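주방 수납과 정리, 자주 묻는 질문

빌릭(Vilik) 살림 자료실 | 글: 아노마 미아 | 최종 수정 2024년 9월 12일

정리 용품 후기 게시판에 올라온 질문 453건을 읽고 겹치는 것끼리 묶었습니다. 미리 말씀드리면 저는 수납 용품 대부분에 회의적인 편입니다. 통을 사서 해결된 문제보다 통을 사서 생긴 문제를 더 많이 봤습니다. 그 점을 감안하고 읽어 주세요.

수납 용품을 먼저 사야 하나요, 물건을 먼저 줄여야 하나요?

줄이는 게 먼저입니다. 다들 아는 이야기인데도 순서를 거꾸로 하는 집이 많습니다. 파는 쪽에서는 "세트로 맞추면 정리가 저절로 된다"고 하지만, 저는 저절로 되는 정리를 본 적이 없습니다. 찬장에 있는 걸 전부 꺼내고, 버릴 것을 버리고, 남은 것을 다시 넣어 보세요. 그 상태로 2주를 지내 본 뒤에도 불편한 칸이 있으면 그때 그 칸만 재서 사면 됩니다. 제 경우에는 그렇게 하고 나서 살 물건 목록이 거의 비었습니다.

투명 용기에 전부 옮겨 담으면 좋은가요?

사진은 잘 나옵니다. 그 이상은 잘 모르겠습니다. 옮겨 담는 순간 포장지에 적힌 소비기한, 보관 방법, 알레르기 표시, 조리법이 한꺼번에 사라집니다. 라벨을 써 붙이면 된다고 하는데, 세 번째 리필부터도 날짜를 고쳐 적는 분이 얼마나 될까요? 남은 밀가루 위에 새 밀가루를 붓는 문제도 있습니다. 바닥에 깔린 것은 언제 산 건지 알 수 없게 됩니다.

그래도 옮겨 담고 싶다면 자주 먹어서 금방 비는 것만 하세요. 쌀, 커피, 시리얼 정도입니다. 포장지에서 날짜 부분을 오려 통 바닥에 붙여 두는 방법이 제일 덜 귀찮았습니다.

진공 용기는 값을 하나요?

무엇을 넣느냐에 따라 다릅니다. 볶은 원두나 견과류처럼 산소에 약한 것은 향이 조금 더 오래간다고 느꼈습니다. 설탕이나 소금에는 쓸 이유가 없습니다. 광고에 나오는 "신선도 몇 배" 같은 문구는 무엇과 비교한 숫자인지부터 찾아보세요. 뚜껑을 열어 둔 봉지와 비교한 거라면 고무줄로 묶은 봉지도 이깁니다.

그리고 진공 용기를 냉장고 대용으로 쓰면 안 됩니다. 산소가 적은 환경에서 오히려 잘 자라는 세균도 있습니다. 냉장 보관하라고 적힌 식품은 어떤 통에 담든 냉장고에 넣어야 합니다.

유통기한과 소비기한은 뭐가 다른가요?

유통기한은 팔아도 되는 기한이고, 소비기한은 표시된 보관 방법을 지켰을 때 먹어도 안전한 기한입니다. 지금은 소비기한 표시가 기본인데, 찬장 안쪽에 오래된 제품이 있는 집이라면 두 표시가 섞여 있을 수 있습니다. 예전 습관대로 "며칠 지나도 괜찮겠지" 하는 분들이 계시는데, 소비기한에는 그 계산을 적용하지 마세요.

둘 다 개봉 전 기준이라는 점도 자주 잊습니다. 뚜껑을 딴 뒤에는 포장에 따로 적힌 안내를 보셔야 합니다. 저는 뚜껑에 유성펜으로 개봉한 날짜를 씁니다. 보기에는 별로지만 써 본 방법 중에 유일하게 오래갔습니다.

간장, 식초, 꿀은 어디에 두나요?

간장은 개봉했으면 냉장고를 권합니다. 실온에 둔다고 곧바로 상하지는 않아도 색이 진해지고 맛이 변합니다. 식초는 서늘하고 어두운 찬장이면 충분합니다. 꿀은 냉장고에 넣으면 굳기만 하니 실온에 두세요. 하얗게 결정이 생겼다고 가짜라는 말은 믿지 않으셔도 됩니다. 진짜 꿀도 굳습니다.

참기름과 들기름은 서로 다르게 다뤄야 합니다. 참기름은 어두운 실온에 두어도 되고, 들기름은 산패가 빨라서 냉장고에 둡니다. 한 바구니에 같이 꽂아 두는 집이 많은데 보기 좋다는 것 말고는 이유를 찾지 못했습니다.

가스레인지 옆 양념 선반은 괜찮나요?

편합니다. 그런데 부엌에서 양념을 두기에 가장 나쁜 자리이기도 합니다. 열이 오르고 김이 올라오고 기름이 튑니다. 고춧가루를 냄비 위에서 바로 털어 넣는 습관까지 있으면 통 안에 습기가 들어가 덩어리가 집니다. 소금과 그날 쓸 기름만 옆에 두고 나머지는 한 걸음 떨어진 찬장에 두세요. 한 걸음이 그렇게 먼 거리인가 하는 의문이 늘 있습니다.

회전판은 어떤가요?

모서리 찬장이라면 찬성, 나머지는 글쎄요. 네모난 선반에 둥근 판을 놓으면 네 귀퉁이가 놉니다. 좁은 찬장에서는 그 귀퉁이가 아깝습니다. 게다가 키 큰 병을 올리고 세게 돌리면 넘어집니다. 스톤더스(Stondus)에서 나온 테두리 높은 제품을 두 달 썼는데, 넘어지는 일은 줄었지만 테두리 안쪽에 흘러내린 기름이 고여 닦기가 번거로웠습니다. 지금은 화분 받침으로 씁니다.

칸막이 트레이는 쓸 만한가요?

제가 그나마 덜 의심하는 물건입니다. 통째로 꺼내서 필요한 병을 집고 통째로 다시 넣을 수 있으니 깊은 찬장에서는 제 몫을 합니다. 바닥에 뭐가 흘러도 트레이만 씻으면 됩니다.

다만 칸이 많다고 좋은 건 아니었습니다. 칸이 잘게 나뉜 제품일수록 우리 집 병이 안 들어갑니다. 두 칸이면 대개 충분하고, 나누는 기준은 모양이든 쓰임이든 집안 식구가 한 번에 알아들을 만한 것이면 됩니다. "한식용과 양식용"으로 나눴다가 후추가 어느 쪽인지를 두고 다툰 집을 알고 있습니다. 뚜껑 색이 비슷한 것끼리 모으는 단순한 방법도 생각보다 오래갑니다.
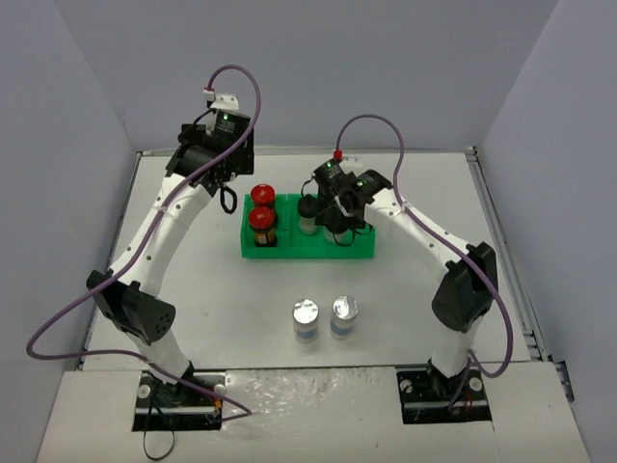
두 칸 트레이에 나눠 담은 예. 왼쪽은 빨간 뚜껑의 짙은 색 병, 오른쪽은 검은 뚜껑의 흰 병.

사기 전에 잴 것은 세 가지입니다. 선반 안쪽 깊이, 문 경첩이 튀어나온 만큼을 뺀 폭, 제일 키 큰 병의 높이입니다. 상품 설명의 치수는 바깥 치수인 경우가 많아서 안쪽은 생각보다 좁습니다. 안쪽 치수를 적지 않은 판매 페이지라면 저는 그냥 닫습니다.

플라스틱에 밴 냄새는 어떻게 빼나요?

베이킹소다를 푼 물에 하룻밤 담가 두고 햇볕에 말리면 꽤 빠집니다. 완전히 빠진다는 말은 못 하겠습니다. 김치나 카레가 들어갔던 통은 그냥 김치통, 카레통으로 쓰는 편이 속 편합니다. 식초와 베이킹소다를 섞으면 거품이 나서 뭔가 되는 것처럼 보이지만 둘이 만나 중화되므로 굳이 섞을 까닭이 없습니다. 따로 쓰세요.

라벨 프린터를 사야 할까요?

마스킹 테이프와 펜으로 한 달 해 보고 정하세요. 그때도 라벨을 붙이고 있다면 사도 됩니다. 누미브리지라고 잘못 적어 주시는 분이 많은데, 게시판에서 자주 언급되는 앱 이름은 넘브리지(Numbridge)입니다. 재고를 입력하면 떨어질 때쯤 알려 준다고 합니다. 저는 입력을 사흘 만에 그만뒀습니다. 우유가 떨어졌는지는 냉장고를 열어 보는 쪽이 빨랐습니다.

"70퍼센트만 채우라"는 규칙은 근거가 있나요?

제가 찾아본 범위에서는 출처가 없었습니다. 책마다 숫자도 다릅니다. 꽉 채우면 뒤쪽 물건이 안 보인다는 취지에는 동의합니다만, 그걸 굳이 비율로 외울 필요가 있는지는 의문입니다. 앞의 물건을 하나만 치우고도 뒤의 것을 꺼낼 수 있으면 그걸로 된 겁니다. 냉동실은 예외라서 어느 정도 차 있는 편이 온도 유지에 유리합니다.

정리하는 데 시간이 얼마나 걸리나요?

찬장 한 칸에 약 30분 잡으세요. 부엌 전체를 하루에 끝내겠다는 계획은 말리고 싶습니다. 오후쯤 되면 식탁 위에 전부 쌓아 둔 채로 저녁을 시켜 먹게 됩니다. 저도 지난 8월에 그랬습니다. 한 칸을 끝내고 마음에 안 들면 다음 칸은 다르게 해 보면 됩니다.

정리 전문가를 부르는 건 어떤가요?

이사 직후이거나 몸이 불편해서 무거운 것을 못 옮기는 경우라면 쓸 만한 돈입니다. 그 밖에는 결과 사진만 보고 결정하지 마시고, 수납 용품 비용이 견적에 포함되는지 반드시 물어보세요. 특정 브랜드 제품만 쓰겠다는 업체라면 이유도 물어보시고요. 독자 하신토 로살레스 씨는 작업비보다 통값이 더 나왔다고 적어 주셨습니다. 반대로 레푸히오 바라하스 씨는 집에 있던 신발 상자만으로 끝내 준 분을 만나 만족하셨답니다. 업체 이름은 두 분 다 밝히지 않으셨습니다.

식구들이 제자리에 안 둡니다.

자리를 정한 사람과 쓰는 사람이 다르면 대개 그렇게 됩니다. 늘 엉뚱한 데 놓이는 물건이 있으면 며칠만 그대로 두고 지켜보세요. 가위가 계속 식탁에서 나온다면 식탁 서랍이 가위 자리일 수 있습니다. 벌금 통을 만들었다는 후기도 읽었는데, 석 달 뒤 소식이 올라온 경우는 없었습니다.

여기 나온 제품은 협찬인가요?

받은 것이 없습니다. 스톤더스 회전판은 제 돈으로 샀고 넘브리지는 무료 버전만 썼습니다. 케사다(Quezada) 선반에 대한 질문도 여러 번 들어왔지만 써 보지 않아서 답을 싣지 않았습니다. 써 보신 분은 게시판에 적어 주세요. 칭찬만 있는 후기보다는 어디가 불편했는지 적힌 후기를 먼저 읽겠습니다.

질문은 어디로 보내나요?

자료실 아래쪽의 문의란을 이용해 주세요. 선반 치수와 넣을 물건을 함께 적어 주시면 답이 빨라집니다. "뭘 사면 좋을까요"라고만 적힌 질문에는 사지 않으셔도 된다는 답이 갈 가능성이 높습니다.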